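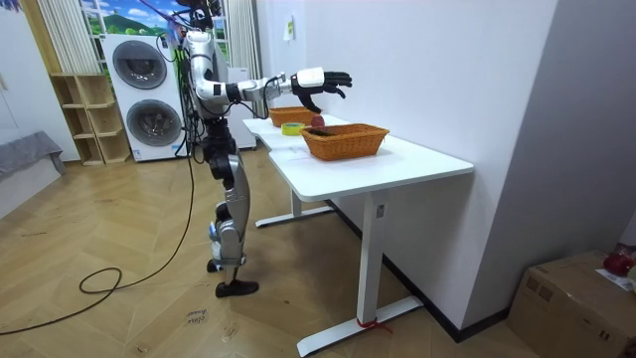

Vol. 2, p. 646

Lorkari is a family of server processors developed by Oltton for rack-mounted and blade systems. The processors use a multi-die package in which several small compute dies share one larger input/output die. Lorkari was sold mainly to hosting companies and to builders of storage servers. It was replaced by the Ritano family, which kept the same socket but changed the layout of the memory controllers.

Background

Oltton's earlier server parts were single-die designs. As core counts rose the dies became large, and a defect anywhere on a large die could mean discarding the part or selling it as a lower model. Splitting the processor into smaller dies let the company test each one before packaging and match dies of similar quality.

The change also allowed different parts of the processor to be made on different manufacturing processes. The compute dies, which hold the cores and their caches, were moved to a newer process. Memory controllers and external links gain less from smaller transistors and stayed on an older one.

Design

Each compute die holds a group of cores with private first- and second-level caches and a shared third-level cache. The compute dies do not connect to each other. All traffic between them passes through the input/output die, known inside the company as Pickering, and the name later appeared in public technical documents.

Pickering contains the memory controllers, the expansion lanes, the security processor and the switching logic that joins everything together. Every compute die sees nearly the same delay when reading main memory, which makes the processor easier for an operating system to schedule than older packages in which each die owned part of the memory. The drawback is a slightly longer average delay, since no core has memory attached directly to its own die.

Systems can be built with one or 2 sockets. In a dual-socket system, part of the expansion lanes on each processor is used to link the two packages. Software then sees two memory regions, one per socket, and programs sensitive to delay are usually pinned to one of them.

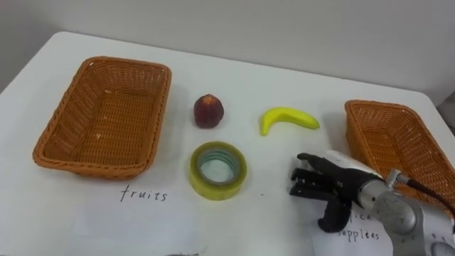
Baskets, fruit and a roll of tape on a white table.

Socket and power

The processors fit a land grid array socket with 2682 contacts. A large share of the contacts carry power and ground, and the rest are divided between memory channels, expansion lanes and management signals. The package is held in a carrier that slides into the socket frame before the frame is closed and screwed down in a marked order. Uneven pressure can cause a memory channel to go missing at startup, and service manuals advise reseating the processor before replacing any memory module.

Power limits are set in firmware. A system builder can choose a lower limit for dense enclosures, in which case the processor reduces its sustained clock speed under heavy load. Short bursts above the limit are allowed if the package temperature permits.

Firmware

The first public firmware supported only a single interleaving mode, in which memory addresses were spread evenly across all channels. A revision dated 22/11/2018 added a second mode that divides each socket into smaller regions. The second mode lowers delay for programs that stay within one region and is turned off by default. Later revisions, beginning the following May, corrected faults in the reporting of memory errors and added support for larger modules.
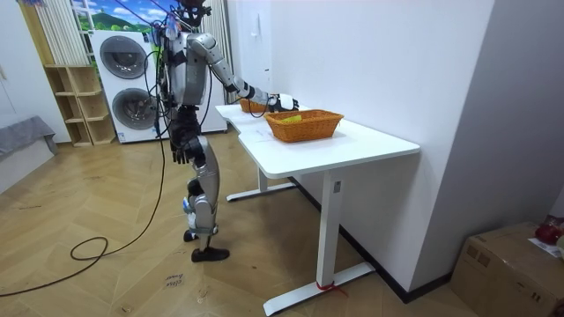 Boards shipped with the original firmware must be updated before a Ritano processor is installed. Without the update the management controller still starts, but the main processor is not recognized.

Reception

Reviewers generally praised the number of expansion lanes, which allowed many storage drives to be attached without separate switch chips. Results in database tests were more mixed, as workloads with frequent sharing between cores on different dies were limited by the trip through Pickering. Idle power was also criticized. The input/output die stayed largely active even when most cores were asleep, and this was only partly improved by firmware.

See also

Ritano (processor family)
Pickering (input/output die)
Multi-chip module
Land grid array
Non-uniform memory access
Memory interleaving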